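4.2 The Fitted Sheet as a Problem of Fit

The fitted sheet has received less scholarly attention than it deserves, given how much of adult life is spent being defeated by it. Histories of bedding tend to stop at the flat sheet, which is easy to draw, easy to store and flattering to the historian. The fitted sheet appears, if at all, in a footnote about elastic. In this section we take up the footnote.

Our main source is the run of household catalogs held at Braltville, which begins in 1990 and contains about 800 entries for bed linen. We read all of them. The entries are short, and they are confident in a way that the products seem not to have earned. Early listings give a length and a width and leave depth to the imagination of the buyer. Depth enters the Braltville catalogs slowly, first as a boast ("deep"), then as a rival boast ("extra deep"), and only much later as a number. We found 22 different terms for depth, several of which overlap and one of which, "generous," appears on both the shallowest and the deepest sheets in the collection.

The mattress, meanwhile, was not standing still. Pillow tops, foam layers and removable toppers all added height, and the makers of sheets learned of each development roughly when the public did. A household that bought a new mattress could expect to find that its old linen now reached three corners. The fourth corner is a recurring figure in the letters we examined. Correspondents describe it as springing, creeping, popping and, in one case, "resigning."
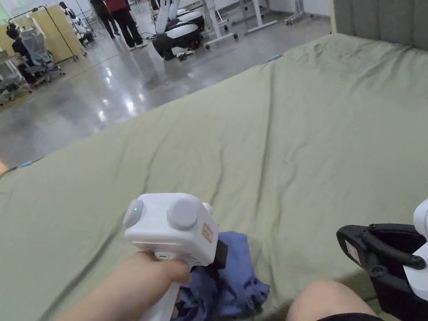
Makers answered this in two ways. The first, which we call the Pelletier approach after the firm whose catalogs state it most plainly, was to run elastic around the whole hem and let it sort things out. The second was to keep elastic at the corners only and cut the pocket deeper. Pelletier's copy treats the second method as a moral failing. Weto, which used it for years, replied in its own catalog with a diagram so complicated that we have been unable to reproduce it, or to agree on which way up it goes.

Color follows a separate path. Bed linen in the early catalogs is white, off-white or a floral pattern named after a county. Darker solids come in later and are sold on calm, a quality that recurs in the product names without ever being defined. Greens do especially well here — moss, sage, olive, and a shade listed as "pond," which was withdrawn after one season. We note that none of these names helps a person tell the long side from the short side, a complaint raised in 600 of the letters in the Vurnatby file and addressed by a sewn-in label in exactly one product line.

The Vurnatby letters need to be handled with some care. People do not write to a linen firm when the sheet stays on, so the file leans heavily toward grievance, and a few writers clearly enjoyed themselves. Still, the complaints agree with one another across years and across price levels. Cheap sheets come off at night. Expensive sheets also come off at night, but the letters about them are longer.

Folding is outside the scope of this section. We attempted a review of the published instructions and found that most of them end with the word "smooth," used as a verb, at the point where the difficulty begins. Section 4.3 turns to pillowcases, where the record is calmer and the corners generally stay where they are put.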